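The Measured Stem

Artificial flowers are sold by the head and judged by the head. Ingvild Eide, who runs the display workshop at Fovport, would like them to be judged by the stem. Most of the arrangements that come back to her have perfectly good petals. What has failed is the wire, the joint or the angle at which the whole thing was pushed into the vase.

The workshop occupies a former seed store in Flestthorpe and supplies hotel lobbies, dental surgeries and one ferry terminal. Stock is held in shallow drawers, sorted by stem length first and by colour second. The catalogue lists 351 separate items, of which 83 are foliage only. Foliage is the part that most home arrangers underbuy. A large head with no leaf beneath it shows its collar, the moulded plastic cup where the petals meet the stem, and a visible collar gives the game away from across a room.

Her method begins with the leaf. Two or three broad leaves are set low and bent outwards from the base, so that they cover the rim of the container. The largest flower goes in next, slightly off centre, with its face tilted towards the main viewpoint. Smaller heads follow in clusters, at different heights. Single small heads spaced evenly around a large one look like buttons, and she takes them out again.
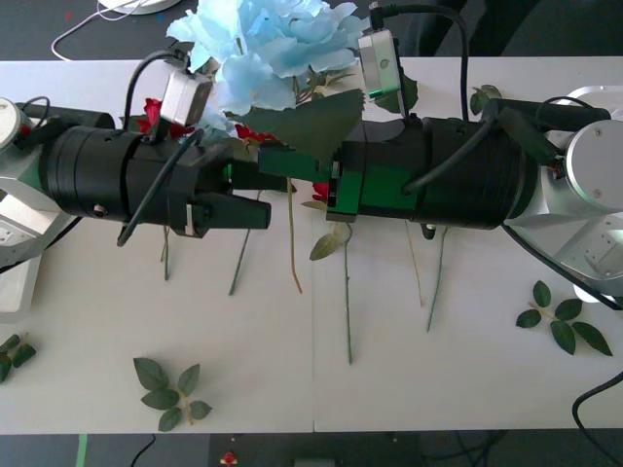 Pale blue over dark green, with red in small amounts. 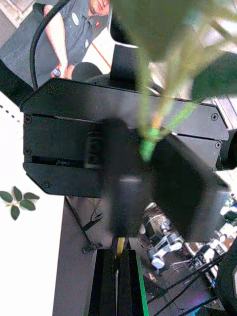
Can artificial stems be shortened without spoiling them?
Most can, provided the cut is made with wire cutters and the bare end is sealed with floral tape. Scissors crush the plastic sleeve and leave the wire loose inside it. Cut less than seems necessary, try the stem in the container, and cut again.

Bending needs more care than cutting. A wired stem will take a curve well if the bend is spread over the length of a hand. A sharp bend made at one point whitens the plastic, and the mark is permanent. Stems without wire can be softened in hot water, shaped and held under the cold tap until they set. Fabric petals should be kept out of the water.

The choice of container matters less than its weight. Artificial material is light at the base and often heavy at the head, which is the reverse of what a vase requires. Eide uses washed gravel to a depth of 7 cm in anything taller than a milk jug. Foam is quicker, but it grips a stem only once. After the second insertion the hole has widened and the flower turns to face the wall.

Ylva Björklund, who buys for the Strand hotel, asks for each arrangement to be delivered with a card showing the order of assembly. Her staff take the flowers apart for cleaning every July. Dust is removed with a soft brush, working from the centre of the flower outwards, and serrated leaves are wiped along the vein with a damp cloth. Spray cleaners leave a film on some fabrics – test one petal at the back.

Storage is simple. Heads go upright in a deep box, with tissue between the petals and the lid closed. Leaves may be laid flat, in layers, away from radiators. Red fabric is wrapped separately, as the cheaper dyes can mark anything pale that is stored against them.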